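Ticket 1309: Dridar export stops partway through the Yook import
Product: Grellmont mail archive
Opened: 31 October 2024
Status: Resolved

Problem
Moving an old mailbox into the archive. The import runs for a while and then quits with "batch rejected." The mailbox has 1,309 messages. Only the first 1,000 show up in search. No error in the main log, only in the Yook window.
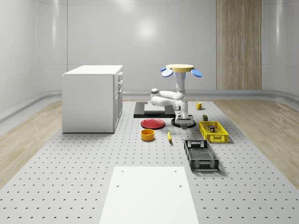 Step 1. Restarted the import service and ran the same file again. Same result, same stopping point. Duplicates were skipped correctly.

Step 2. Checked disk space and folder permissions. Both fine. Turned off the Brokik spam filter for the test account and reran. No change, so the filter is back on.

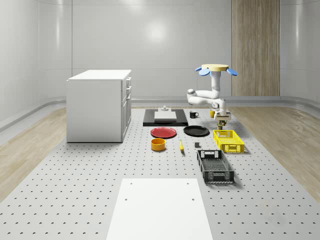 Step 3. Split the export by year and imported each part separately. Everything went in except March. That file has 219 messages and fails on its own.

Step 4. Opened the March file in a text editor. One message has a blank date header. Dridar writes it out anyway, and Yook rejects the whole batch when it reads it.

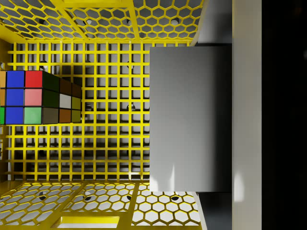 Copied the date from the received line into the blank header, saved as plain text and imported again. All 219 messages went in. Search now shows the full mailbox.

Cause
Two separate things. The batch limit in Yook is set to 1,000 by default, and a bad header in the next batch stops the job.

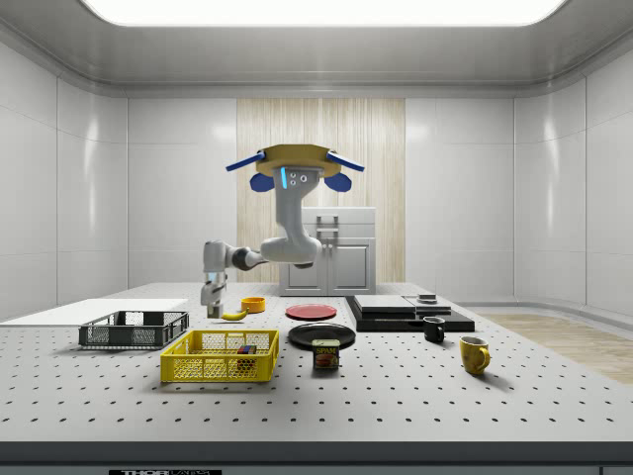
The limit can be raised under Settings, Import, Advanced, but that won't help with a bad header. Left it at the default. Asked for the message number to be added to the "batch rejected" text. Closing this one; reopen if the other two mailboxes do the same.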